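How to Load a Countertop Dish Rack So Everything Dries

By Marloes Van den Broek
Updated 09/10/2024

A dish rack looks like something you shouldn't need directions for. Then you pull out a cup in the morning and there's a puddle in the bottom of it. Most of that comes down to how the rack was loaded, and it takes very little extra time to load it well.

These steps are for hand-washed cups, bowls, plates and flatware in a plastic rack with pegs. Wire racks work much the same way, though the gaps are usually wider and small cups tend to tip.

What you need

A dish rack with at least one row of pegs
A tray or folded towel to go underneath
A dry, lint-free cloth

Step 1. Set up the rack

Put the rack where air can get to it from two sides or more. A corner under a cabinet is the slowest place to dry anything. If your counter or table is wood, put the tray or towel down first and check that it reaches past the rack on all sides. Water left standing on wood will mark it in time.

Step 2. Shake off the water

Rinse each piece in hot water and give it one firm shake over the sink. Hot rinse water evaporates faster than cold, and the shake gets rid of most of what would end up on your tray.

Step 3. Plates first

Stand plates at the back, one to a slot, all facing the same way. Leave an empty slot after any deep plate. Bowls go in front of them, leaning forward with the open side down.

Step 4. Cups

Plastic cups are light and slide around, so they do best in among the pegs. You can stand them upside down over a peg or lay them on their sides between two rows. If you lay them down, tilt the mouth a little lower than the base – otherwise water collects along the inside wall.

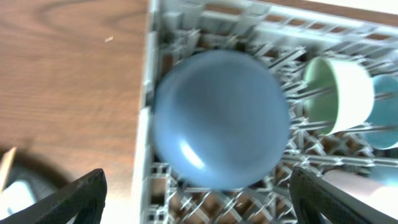 Check the base as well. Many cups have a shallow hollow there that holds a spoonful of water when the cup is upside down. Tip it out, or wipe it with the cloth after a few minutes.

Don't nest cups inside each other while they're wet. They dry slowly that way, and they can stick together.

Step 5. Flatware and odd pieces

Forks and spoons go handle down in the holder. Sharp knives should be dried by hand and put away right off. Lids stand on edge, wherever there's a free slot.

Step 6. Empty it

Put everything away before you wash the next load. Stacking wet dishes on dry ones means starting over with all of them.

Cleaning the rack

Once a week, lift the rack off and rinse it in the sink. Use an old toothbrush on the small square openings and at the foot of each peg, where soap film builds up. For hard water spots, wipe with white vinegar, wait 8 minutes and rinse well. Wash the tray too, and let both dry before you put them back.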